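Bench Robotics Module – Handout 6: Two Arms, One Table
Updated 7 May 2019

Right, this is the session where everybody gets a second arm to worry about. If you were happy with one arm last time (and most of you were, by the end!), please don't panic when your lovely tidy program falls to bits this week. It happens to every group, every year, and it happened to me when I first set up the Hellwig benches.

What we're doing

The job is called the bathroom shelf. You get a handful of household bits and pieces on the table and your two arms have to pick things up, hold them and put them down somewhere sensible without knocking anything over or hitting each other. Marks are for steady work, so a slow run that ends with everything upright beats a quick one that sends a bottle rolling into the side wall.

I've dropped the old block-stacking task, by the way. If you've got last year's handout from a friend, the bits on calibration are still fine but ignore everything after that.

Before you touch the power

Check the cables first. I know I say it every time, but the purple ones run the whole way along each arm and they need to have slack at the elbow and a decent arch over the wrist. Move the arm by hand through the full reach you plan to use and watch the cable as you go. If it pulls tight anywhere, stop and come and find me. Don't pull on the little red connector at the wrist end, ever – we lost 9 of those in one term.

Then have a look at the mounting beam along the front. It's scratched to pieces and that's fine, it's had a hard life. What matters is that the base doesn't wobble. Give it a gentle push from each side.

Last thing, log in to Prukis on the bench computer and open a new run folder with your group number at the front. Please use the group number! In September I spent a whole evening sorting through folders called "test", "test2" and "new test FINAL".

Who owns what

The main idea this week is space. With one arm, the whole table was yours. With two, you need a rule for who can be where, and when. We'll talk through three ways of doing it.

The first is a line down the middle. Left arm stays left, right arm stays right, end of story. It's dead easy to program and very hard to crash, but then you can't pass anything across and half the objects will be on the wrong side for the arm you want to use.

The second is taking turns. One arm works while the other waits somewhere out of the way, and they swap when the first says it's done. Think of two people in a tiny kitchen. It's slow, and you have to choose the waiting spot with a bit of care. High up and well back is a good start. Remember it's not only the gripper that takes up room – the elbow sticks out a lot further than you'd think, and so does the loop of cable beside it.

The third is shared space with a check before every move. Each arm asks where the other one is going to be, and only sets off if the path is clear. This is what Sutov uses in its planner, and you're welcome to switch it on once you've got the turn-taking version going. Not before, please. Every group that jumps straight to it ends up asking me why both arms have frozen, and the answer is nearly always that each is politely waiting for the other.

Picking things up

Soft things and hard things need different treatment. A folded cloth will squash and shift, so come down slowly and close a little further than looks right. A bottle wants a slow close and then a tiny pause before you lift, or it will twist in the jaws. Grip the body and leave the cap alone. For anything small and flat, like a pill organiser, your approach angle matters more than your grip force. Come in too steep and the fingers hit the wood before they've got hold of anything.

Set the grip limit to 3,000 in the Brusum settings page to begin with. You can lower it from there for the delicate stuff, but don't raise it without asking.

The gripper will also hide the thing it's going for, at least from a camera looking at the whole table. So don't rely on that one view for the last bit of the move. Take your position before the arm comes over, store it, and use the wrist camera to tidy up at the end.

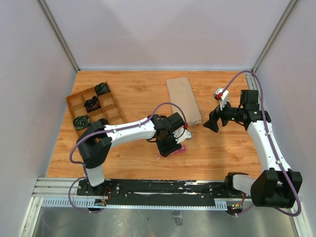 Both arms at work over the table, with the divided tray on the left.

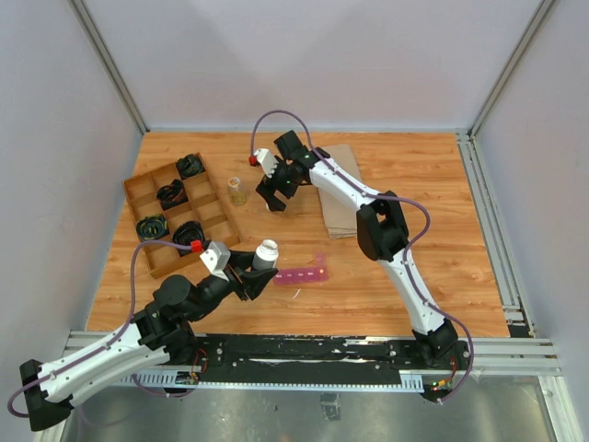 Photos: Bench Robotics Module teaching collection

Look at the first one for the business of hiding things: the left gripper is right over a small pink object and you can only make out bits of it. In the second, the left arm has hold of the white bottle and the right gripper is open near the top of the table. Have a think about which of the three rules you'd want for each, and where you would send the right arm next.

For your write-up

Keep it to 11 slides at most. I want your space rule in plain words, a sketch of the table from above with each arm's area shaded in, and one run that went wrong with your best guess at the cause. A good failure with a clear explanation gets full marks from me, so don't bin the bad runs!

Put a copy in your Prukis folder before the next session, and bring your sketch on paper as well. We'll start the next handout, passing an object from one gripper to the other, with everybody's sketches laid out on the big desk.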